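Household Textiles, Unit 4: Loose threads, cords and small mending
Handout for the evening group
Tutor: Nermina Mladenović

Before you come

Please read this through before the session and bring it with you. You will need a pair of small pointed scissors, a packet of mixed hand needles and one item from home that has something loose on it. A pillowcase, a tea towel or a drawstring bag is ideal. Please don't bring knitwear, as we cover that in Unit 7.

1. Sorting before mending

Most household mending begins when the washing is put away. If you check things at that stage you will catch a hem when a few stitches have gone, and the repair takes minutes. Left for another month it may need the whole edge doing again.

Keep one container for mending and use it for nothing else. It should have open sides so that air can get through, and it should be shallow enough that you can see what is at the bottom. Deep bags are a poor choice - things go in and stay there until October.

Sort into these groups:

Loose ends only. The seam is sound and there is a tail of thread hanging.
Open seams. The stitching has failed and the cloth is whole.
Worn cloth. The fabric itself is thin or torn.
Cords and ties. Drawstrings, apron strings, loops.

Do the loose ends first. They are quick and it clears the basket.

2. Thread, string and cord

We use these words carefully in this course. Thread is for sewing. String is thicker, normally twisted from several strands, and is used for tying. Cord is thicker again and is often braided, so it does not untwist when cut. Some shop labels mix the three up, so look at the cut end before you decide what you have.

Gebhard Plattner will bring the Varkberg sample cards, which show 14 types side by side. Handle them by the edges please.

3. Dealing with a loose end

Lay the item on a flat surface and smooth it towards you. Find where the loose piece begins. Do not pull it. A pull on a chain-stitched hem can undo the whole side, and a pull on a woven cloth will draw a pucker across it.

If the piece lifts away freely, it was only lying on the cloth and can go in the scrap tin. If it is attached, leave a tail of 12 cm where you can, thread it on to a needle and take it through to the wrong side. Make two small back stitches in the seam allowance and trim.

Where the tail is too short to thread, put the needle into the cloth first with the eye close to the tail, then pass the tail through the eye and push the needle on.

White on white is the hardest to see. Work by a window or with a lamp to one side, so that the thread throws a small shadow. Creased cloth makes it harder again, because every fold looks like a thread.

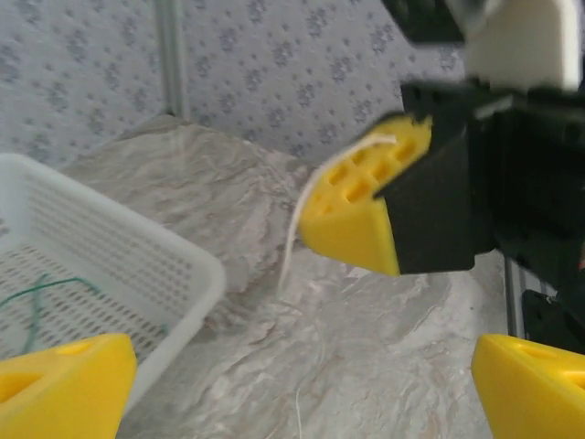

Pick a fine string up near one end and let the rest hang before you decide what to do with it. You can then see its length and whether there are any knots. Wind it on card if it is worth keeping. Anything shorter than your hand goes in the scrap tin.

4. Replacing a drawstring

Measure the old cord if you still have it. If not, measure round the opening and add 30 cm. Fix a safety pin to one end, feed it through the channel and knot both ends before you let go of either - they disappear back inside very easily.

For next time

Finish one item from your loose ends group and one from open seams. Read page 368 of the course reader, on seam allowances. Leobardo Tlapale is taking the next session and will start with questions on section 3.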